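A Tuesday Morning at the Vakomico Open Day

I've been wanting to get inside the Vakomico workshop in Trarkport for ages, so when they opened the doors on 9th April I was in line before the coffee was ready.

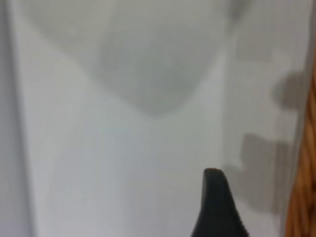
The view from the wrist camera, with the tip of one black gripper finger and a bit of wicker at the right.

The building is an old seed warehouse on the Wamville road, and they let us in nine at a time (wear warm socks, the floor is freezing). Our group was led by Donal Doherty, who has been teaching arms to do household jobs for years and still gets excited when one of them picks something up!

There are two ways to show a robot a job at Vakomico. In the first you take hold of the arm and move it through the task yourself, and it records every joint as you go. It's heavier than I expected at the shoulder and lovely and light at the wrist. The other way is remote control - you sit at a desk with a pair of handles and the arm across the room copies you, while you watch through the little camera by its gripper.

I got a turn at the handles and was terrible at it. Everything is so close up! You steer by the fingertip and by whatever shadows drift over the wall behind it, and for the first minute I had no idea which way was forward. Donal told me to slow down and breathe, and after that it started to feel like my own hand.

They like to have nearly 2,000 recorded tries before they train on a job, and a good operator gets through 44 in a morning. I managed 2, and I was thrilled with both of them.

Lunch was at Afolabi, the cafe across the yard, and the pepper soup is worth the drive. The next open day is in July and I've already put my name down.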